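Ancombe Community Boards > House and Home > Money and Bills

Thread: Paperless billing "discount" - is anyone really better off?

kettle_on_again
Got a letter from Ulledura this morning telling me I'll be moved to paperless billing unless I ring them to object. They say I'll save £6 a year. The letter is four pages long and printed on both sides, which I thought was rich. Has anyone here switched and can say whether the saving turns up on the bill? I have my doubts. The last time they promised me a saving, my direct debit went up.

Marrowfat
Switched two years ago. The discount is there if you hunt for it, on page two of the PDF, under the standing charge. No complaints from me. I had a drawer of old bills and now I don't.

kettle_on_again
Did you keep the PDFs though? That's my worry. I've been told they only stay on the website for a while.

Marrowfat
I get an email, I pay it, I delete it. Why would I want a gas bill from 2024?

pennywort
You'd want it when they get it wrong, that's why. I had a dispute with them when we lived in Latville. They said I owed £457 from an estimated reading. I had the paper bill with the real reading on it and they dropped the whole thing. My neighbour had the same problem, was on paperless, had changed her email address since, and couldn't get into the old account at all. She paid.

Marrowfat
She could have asked for copies. They have to keep records.

pennywort
She did ask. They sent her the estimated ones.

J Dewulf
I do the books for a couple of small shops and I'm with pennywort, up to a point. I don't trust any supplier to look after my records for me. But I don't think a carrier bag full of envelopes is much of a record either, and that's what most people on paper have got. When I cleared my aunt's flat there were 277 envelopes and most hadn't been opened.

What I do at home, for anyone it helps. Not saying it's the only way.

1. Open the post the day it comes and put the envelope straight in the recycling. Only the sheet with the figures on it gets kept. The leaflets go too.

2. Have one place where paper waits, and it shouldn't be a drawer. The living room table does fine. Fold each sheet once, printed corner outwards, so you can tell what it is without opening it up again. 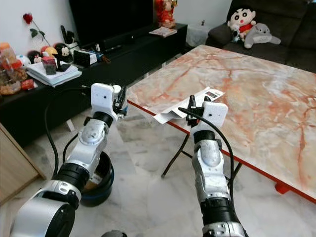

3. Once a week write the amount and the meter reading in a notebook. Takes five minutes. If the reading has an E next to it, go and look at the meter yourself.

4. File by supplier, not by month. When you ring up to argue, you want all of theirs together.

5. Throw out anything older than six years, unless it's to do with the house itself.

kettle_on_again
Thanks, that's useful. I'm guilty of the carrier bag.

Marrowfat
Five steps a week to save a few quid in an argument that might never happen. I'll take my chances.

tarn_end
Bit of both here. I'm on paperless but I print the one with the annual statement on. My tariff changed three times in a year and without the printout I'd never have spotted it. They had me down for 1364 units more than I'd used.

Marrowfat
And they paid it back?

tarn_end
Credited it. I wanted it in the bank. Took me until March to get it.

pennywort
"Credited" is doing a lot of work there.

oldgate
Has anyone asked why they're so keen? Printing costs them money, fine, but it also means fewer people look at the bill. I think that's half the point. Mac an tSaoi broadband did the same to us and put the price up in an email that went to junk.

Marrowfat
Or they're saving on stamps. Not everything is a plot.

oldgate
Didn't say plot. I said they won't mind.

J Dewulf
If you do want to stay on paper, ring and ask for a note on the account, and ask for the name of whoever you spoke to. I had to do it twice. Sign it as you're named on the bill if you write in. Mine says Jeanine Dewulf and they sent back a letter I'd signed with just the initial.

kettle_on_again
Rang. Forty minutes on hold, then was told the quickest way to opt out is online. I've put it in writing instead and I'll post what they say.

Last reply: 15 Mar 2026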